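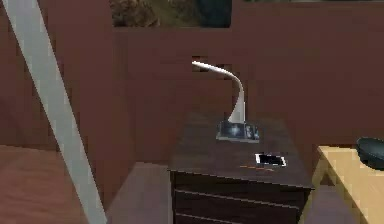

The simulated bedroom, with the lamp and the phone on the nightstand.

I caught Jadwiga Kołodziej at eight in the morning, before her coffee, which I do not recommend. She builds practice rooms for robots, all of them in simulation, and she had one open on her laptop when I sat down. Dark nightstand, white gooseneck lamp, phone lying flat in front of it. It looked a bit like a video game from when I was in college, and I told her so (she laughed, thank goodness).

"Everybody says that," she said. "People want it prettier. I spent most of March making it prettier, and the policy didn't care at all."

The policy is the part that decides how the robot moves. Her project, Skundavine, trains one on household pick-up jobs in rendered rooms and then tries it on a real arm down the hall. What she and her coworker Brodie Kereama wanted to know was pretty simple: if you only have so much time to spend on a fake room, where should it go? Nicer textures, or more ways of arranging the stuff?

So they made two training sets. One had careful lighting and sharp surfaces but kept the furniture where it was. The other stayed coarse, and they shuffled everything: lamp forward, lamp back, phone turned, table closer to the nightstand. Then each policy got 723 tries on the real arm, reaching for a phone next to a lamp.

"The pretty one got 202," Jadwiga said. "The ugly one got 321. I made Brodie check the logs again before I'd let myself be happy about it."

I said 321 out of 723 didn't sound like something I'd want near my own phone! She agreed right away. "Oh, it's bad. It's less than half. I wouldn't put it in anybody's house. But the gap between them is big, and that's what we were asking about."

Why a lamp, though? I'd been wondering since I walked in. Brodie, who had wandered over with a bagel by then, took that one. "The neck leans out over things," he said. "You come down from above and you hit it. With the furniture always in one spot, the policy learns one path and sticks to it. Move the lamp back a little and it's lost."

He'd like to try it with soft things next, blankets and such, and Jadwiga made a face. Cloth is slow to simulate and she's the one who waits for it. They went back and forth on this long enough for me to finish my notes and eat a piece of the bagel.

Before I left I asked if she was going to fix up the walls at least, which are a kind of flat reddish brown. "No," she said. "I've gotten fond of them." Then she went to get her coffee, and Brodie started telling me about blankets again.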